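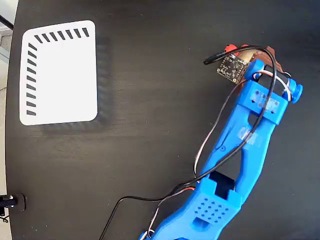

Dreltholm Hymn Tune Index

Version 6. Last full rebuild 18/02/2020.

A table of congregational hymn tunes and mass setting movements, keyed by incipit, meter and first line. It was compiled from printed parish songbooks and choir folders so that music directors could find which tunes fit a given text, and which settings repeat the same melody under different titles.

Contents

tunes.csv - one row per tune, 1,174 rows
settings.csv - one row per movement of a mass setting, 200 rows
sources.csv - the 19 books and folders indexed
aliases.csv - alternate tune names, pointing to a row in tunes.csv

All files are UTF-8, comma separated, with a header row. Fields that contain a comma are quoted. Empty means unknown; a single hyphen means not applicable.

Fields in tunes.csv

tune_id: integer, never reused after a row is deleted.
name: tune name in capitals as printed. Untitled tunes take the first line of the text in lower case.
meter: syllable counts separated by periods, for instance 8.7.8.7. Doubled meters end in D. Irregular tunes are marked IRR.
incipit: the first phrase in scale degrees, 1 to 7, with no rhythm. An apostrophe before a digit raises it an octave, a comma lowers it.
mode: major, minor, dorian, mixolydian or other.
parts: U for unison, then S, A, T, B as printed. Descants are coded X.
instr: instrumental parts supplied with the book, coded as in the list below.
source_id: key into sources.csv.

Instrument codes

FL flute or recorder
VN violin
HN horn in F
GT guitar, chord symbols only
KB organ or piano, written out
PC hand percussion
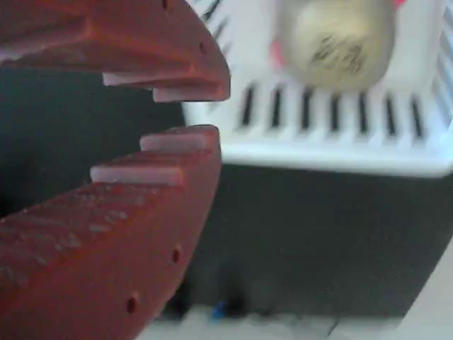 Method

Incipits were entered by Lilian Kimaro and Idrisa Nzioka, each working from half of the books. Emmanuel Shemweta re-entered 200 tunes without sight of the first entry. Where the two disagreed, the printed page was checked again and the row corrected. Most disagreements were over pickup notes, which are now always included.

Meters follow the printed book, even where the syllable count of the first verse does not match.

The Brarel folder has no page numbers. Its rows give the position of the sheet in the folder in January, when it was indexed.

Known problems

Refrains are not indexed separately. A search on a refrain melody will miss.
Tunes that change mode between verse and refrain carry the mode of the verse only.
settings.csv has no incipits for sung dialogues.
Prado and Plikside spell several tune names differently. aliases.csv covers the ones we found - there are probably more.

Rights

The index holds no texts beyond first lines and no full melodies. Permission to copy or perform a piece has to come from its publisher.

Corrections

Send the tune_id, the field and the printed reading to Reshma Radebe or Nyokabi Nzioka. Corrections go in at the next rebuild.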